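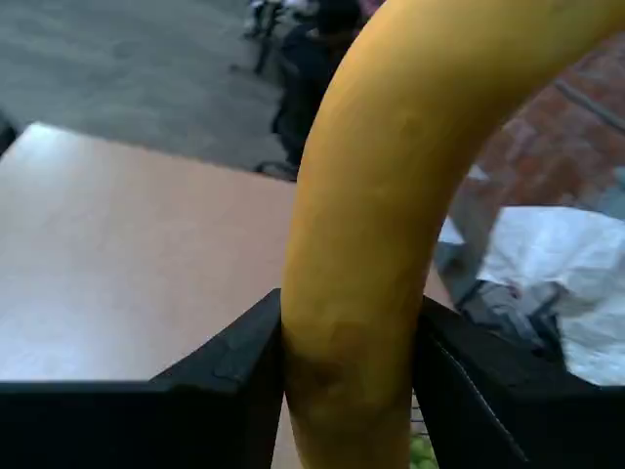

Reginald Nakamura wrote in to say that I'm wrong about bananas, that his mother in Hadport wrapped the stems in plastic for her whole married life and never threw one out. I believe him about the plastic.

Fruit storage: what I still bother with, and what I gave up

By Ariel Fajardo
5 August 2023

I tried the stem wrap again after his letter. Two bunches from the same store, one wrapped, one left alone on the counter. They went spotty on the same day. If there was a difference I couldn't find it, and I was looking for one. What does work is buying fewer bananas, or buying them greener, and once they're as ripe as you like them, putting them in the refrigerator. The peel goes an ugly brown in there but the inside holds for days. A bruise on the peel tells you very little until you open it. Cut the soft part off and eat the rest.

The vinegar bath for berries gets passed around every August as if it had just been discovered. One part vinegar, 3 parts water, a quick soak, rinse, dry. I get a little more time out of it, but only if I dry them properly, and that takes a clean towel and more patience than I have on a weeknight. Put them away damp and you've made things worse. Picking out the moldy ones as soon as you get home does most of the same job.

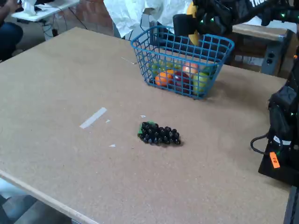 Containers are where people get talked into spending money. My sister-in-law over in Whitfield paid over $16 for a produce keeper with a filter in the lid, and her lettuce died on the usual schedule. For fruit on the counter all I want is air getting in from the sides and a way to see what's at the bottom. An open wire-grid basket like the blue one does that fine, and apples and an orange can share it for a while, although I'd move the apples out if anything near them is already ripe enough. Solid bowls look nicer and hide the soft peach until it leaks.

Apples with potatoes: I've read that an apple in the sack stops sprouting, and I've read that it starts it. I quit putting one in and noticed nothing. Keep potatoes dark and cool.

Grapes go in the refrigerator unwashed, in the bag they came in. Wash what you're going to eat.

Lemons in a jar of water – this one I expected to laugh at, and they did stay firm longer. It takes up half a shelf, though.

2 comments | 3 shares

Recent in Kitchen
Does baking soda really clean a drain?
Skarkska jar lids: which ones still fit
Sharpening a paring knife on the bottom of a mug
Baris dish racks after a year of use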